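From the Back Table
January

Well, the holidays are packed away and I am back at the keyboard with a mug of tea and far too much to say about bread. You may remember that in the fall I promised to keep a sourdough starter alive through the winter and report back. So, reporting back! It's alive. There was a bad stretch in the cold snap when it smelled like nail polish remover and sat there like wallpaper paste, and I very nearly tipped it down the sink, but Silvana Sampaio talked me out of it over the phone and I'm glad she did.

What she told me was to stop feeding it on a schedule and start feeding it when it was hungry. I'd been giving it flour and water every morning at the same time, like a dog, and in a 60-degree kitchen the poor thing hadn't finished yesterday's breakfast. I was watering it down day after day. She had me leave it alone until it had risen and just started to sink back, and then feed it. The first time that took most of two days. By the end of the week it was doubling overnight again and smelled like yogurt and green apples.

I also switched to a stiffer mix (less water, so you end up with something closer to dough than batter) and I like it much better for winter. It moves slower and it forgives you if you go to your sister's for the weekend. You do have to work it with your hands, and it gets under your rings. Take your rings off. 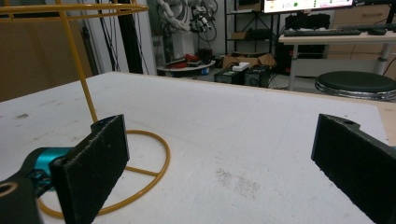
The other thing I changed was where it lives. All the books say to put it on top of the refrigerator, and maybe that worked with the old refrigerators, but the top of mine is no warmer than the rest of the room. I tried the oven with the light on, which was fine until I preheated for a casserole and remembered just in time. Now it sits on the shelf over the radiator with a folded dish towel under the jar. If you don't have a radiator, a picnic cooler with a jar of hot tap water next to the starter will hold a nice temperature for most of an evening.

A few of you wrote in after the last newsletter, and I loved every one of those notes. Kieran Nuttall wanted to know whether he could use the flour that's been in his pantry since he moved in. Kieran, smell it. If it smells like crayons, it goes in the compost. White flour keeps pretty well but whole wheat turns on you, and rye somewhere in between, and I keep both of those in the freezer in a zip bag now. Let it come back to room temperature before you mix or your dough will sulk all day.

Zuleica Barbosa asked about discard, and whether she's a bad person for throwing it out. You're not! But do try the pancakes. I use a cup of discard, an egg, a splash of milk, a spoonful of sugar, a pinch of salt and half a teaspoon of baking soda stirred in right at the end, when the griddle's already hot. It foams up like a science fair volcano and you have to move fast. My family eats them with applesauce, and I've had them cold over the sink more times than I'd like to admit. They also make a decent savory supper if you skip the sugar and throw in scallions.

Now, the loaves themselves. I baked 17 of them between Thanksgiving and New Year's, and I know that because I started a notebook, and I would say the first 6 were bricks. Tasty bricks, and we toasted them, but you could have propped a door open. My trouble was impatience. The recipe said four hours for the first rise and I gave it four hours, in a cold kitchen, and shaped it while it was still flat and heavy. Once I started going by how the dough looked and let it have seven or eight hours if it wanted them, everything got better. You want it puffy, with a few bubbles on top, and it should wobble when you shake the bowl.

I've also quit flouring the counter so heavily. I used to throw it around like snow and then fold all that raw flour into the loaf, and there'd be a gray streak through the middle of every slice. A light dusting is plenty, or wet your hands and use none at all.
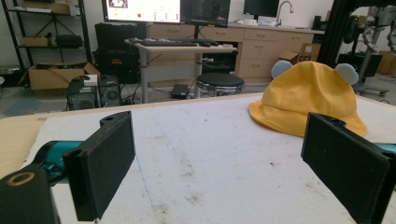

The white work surface, with the scuffs and the thin pen line.

While I'm on the subject of slices, please let your bread cool. I know. I know! The whole house smells wonderful and the butter is right there. But the inside is still setting up when it comes out of the oven, and if you cut it hot you'll squash it and get a gummy crumb, and then you'll write to me and say it was underbaked. Give it an hour at the least. A rye loaf really wants until the next day, and I've taken to baking those after supper so that I'm asleep for the hard part.

People also want to know if they need the fancy pot. I baked in a dented enamel roaster for years with a lid that didn't match, and it did the job. All you're after is something that traps the steam for the first 20 minutes so the crust stays soft long enough to stretch. If you've got nothing with a lid, turn a big metal mixing bowl upside down over the loaf on a baking sheet. Use good mitts when you lift it off, and tip it away from your face.

And buy a scale if you can. I held out for a long time on account of my grandmother never owning one, but my grandmother made the same bread every day of her life and I make it twice a week with the television on. A cup of flour in my kitchen can be off by an ounce depending on my mood.

Next up is a guest piece I've been pestering its author for since last winter. I'll let Alcides take it from here, and I'll be back next month with bagels, if I can get the boiling part figured out.

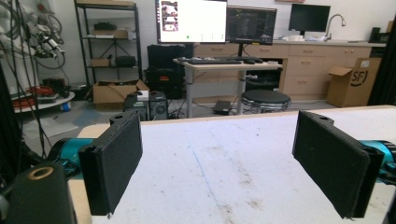
By Alcides Brito

I'm the rye person, I guess. I've been baking it since before I could get anyone in my house to eat it, and when I was asked to write a little something I said yes and then put it off, so my apologies to our patient editor.

The first thing I'd tell you about rye is that it won't act like wheat, and you'll be happier once you quit expecting it to. There's no kneading to speak of. You stir it with a strong spoon until there's no dry flour left, and what you have looks like wet cement. I worried over that for years! I kept adding flour, and my loaves were dry as a board. Leave it wet. Scoop it into a greased loaf pan, smooth the top with a wet spatula, and dust it with a bit more rye.

Then watch the top. When the flour on it starts to crack and you see pinholes coming through, it's ready for the oven, and it won't wait around for you the way a wheat dough will. Mine goes in hot, 450 for the first 15 minutes, and then I turn it down to 375 for the better part of an hour. I like caraway in mine, and my friend Tarcísio Barros can't stand it, so when he's coming over I use fennel seed and he's never said a word about it.

Once it's cool, wrap it in a clean dish towel and leave it until the next day before you slice it, thin, with a good serrated knife. It keeps all week on the counter. By the third day I think it's at its best, with cold butter and a little salt, or with sardines if you have the kitchen to yourself.

If yours comes out with a gap under the top crust, it probably rose too long. Bake it sooner next time and make croutons out of this one.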